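Visit notes: Dramari, the Wednesday tour

Got there late, bus trouble, so missed the coffee and most of the hello. Dramari does the clothes folding work for Itura, and half of what they do isn't in a lab at all. It's in ordinary rooms with furniture and laundry in them. Two of us plus Murali Lobo, who I'd only ever emailed.

The reason I wanted to go was the jaw fault. Short version for anyone who missed the thread: in July a folding arm at the Ramasamy site closed on a sleeve, the sleeve bunched up, and the arm kept pulling. Didn't let go. The stop button worked but the person next to it had to reach across the arm to get to it. No one hurt. One cardigan ruined, one wrist cover bent.

Talked that through first, standing up, no slides. The grip signal said "closed, holding" and that was true. It was holding. It just had no idea there were four layers in there instead of one, and the pull limit had been set for a T-shirt. Knits stretch, so the load climbs slow and the limit never trips till too late.

After that we watched the handheld work, done with the same style of yellow fingers. Two grippers, the near one in front of a light blue knit sleeve, and knit is pretty much the worst case they've got.
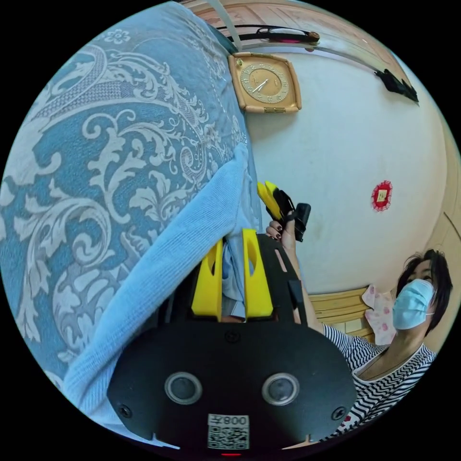
Chandrasekhar Pillai wanted to know why the pull limit wasn't just set low for everything and left there. Fair question and it got a long answer. They tried it. With the limit low the arm dropped anything heavier than a shirt, and a towel dropped halfway across a table causes it's own trouble, the arm goes hunting for the edge and grabs whatever's there. So now the limit depends on how fast the load is rising, not only how high it gets. He didn't look convinced. I'm maybe 70/30 in favor.

Some numbers, copied off the wall sheet so blame the sheet. 1,222 folds logged since the fix went in. 6 faults in total, 4 of them the bunching kind. All 4 let go on thier own. The other two were a loose connector, same one both times, and why it wasn't swapped after the first I did not get a straight answer on.

Asked about the release time. 30 milliseconds after the trip, they say. Would like to see that measured with a worn jaw and not a fresh one. Murali wrote it down.

Then back to the knit. The fold of cloth between the fingers is the thing to look at. Thick at the pinch, and from the grip signal alone you can't tell it from a flat hem.

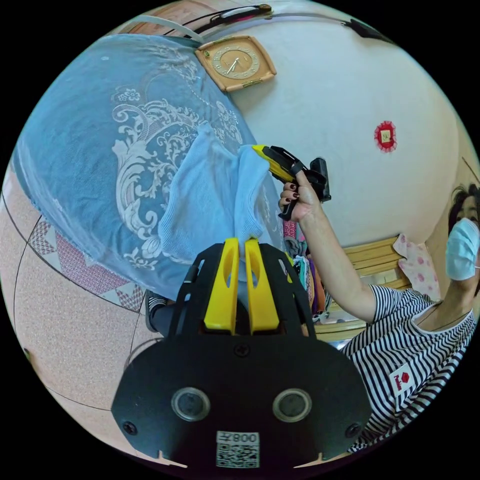

Stop buttons

Better than I expected. Every arm station now has one on each side, and the rule is you can hit it without your own arm crossing the work. Esidine supplied the new housings. Bit stiff. I'd want to try one with gloves on.

Still no pull cord at the far bench. "Coming" was the word. It was coming last time too.

Things I didn't get to

Fault log software, the training room, lunch. Also never found out if Ramasamy is running the new limit yet or still on the old one with somebody watching. If anyone knows please post it, I have to write up the safety part for our group and that's the one gap left.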